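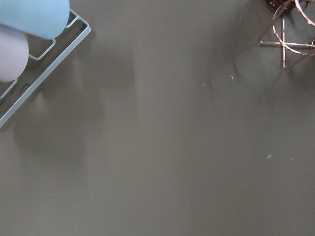 Kesow Wire Drying Rack, small, white

I've been selling kitchen things out of my shop for years now and I still get more questions about drying racks than about anything else we carry (knives come second, in case you wondered). So I'm going to put everything I know about this one on the page and save us all some emails!

The Kesow is a white metal wire rack for cups, tumblers and other small stuff. It sits right on the counter or table, no tray. I brought it in because my old one took up half the counter and I live with a kitchen the size of a closet. Mine has been next to the sink since February and it gets used every single day - mugs in the morning, lunch things at night, a garlic press that never seems to make it back to the drawer.

The part I like best is the little loops along the inside of the rail. You tuck a cup up against one and it stays put when you reach past it for something else. Pastel pieces look very sweet on it too, if you're into that sort of thing, and I am.

What fits: regular tumblers, mugs, baby bottles, small bowls if you lean them. Dinner plates, no. Margit Vida bought one for plates after I told her not to and then swapped it for the bigger Manurung, and she's happy with that. If you mostly wash plates, go look at that page.

Size and weight: 18 inches long. It's light enough to pick up with one hand when it's loaded, though please don't do that with your good glasses in it.

Water: it drips onto whatever is under it. I fold a dish towel in half and slide it underneath. Some people use the Plirnura mat, and I stock that in gray and in cream. The cream shows coffee.

Cleaning: warm water, dish soap, soft brush for the corners where the rods meet. Skip the steel wool, it'll scratch the coating. I don't put mine in the dishwasher and the maker doesn't recommend it either.

Is it the same as the Grornov rack? I get this one a lot. No - the Grornov has taller sides and a slot for silverware, and it costs more. I carried it for 2 years and stopped when the shipping got silly.

Shipping goes out every weekday morning. If you order before 10 it'll most likely leave the same day. Carmela Robles does the packing and she's faster than I ever was. Returns are fine within a month as long as the rack's in decent shape, and you don't need the original box.

We got 200 in with the last delivery. I'll put a note up here when they're running low, and white is the only color for now.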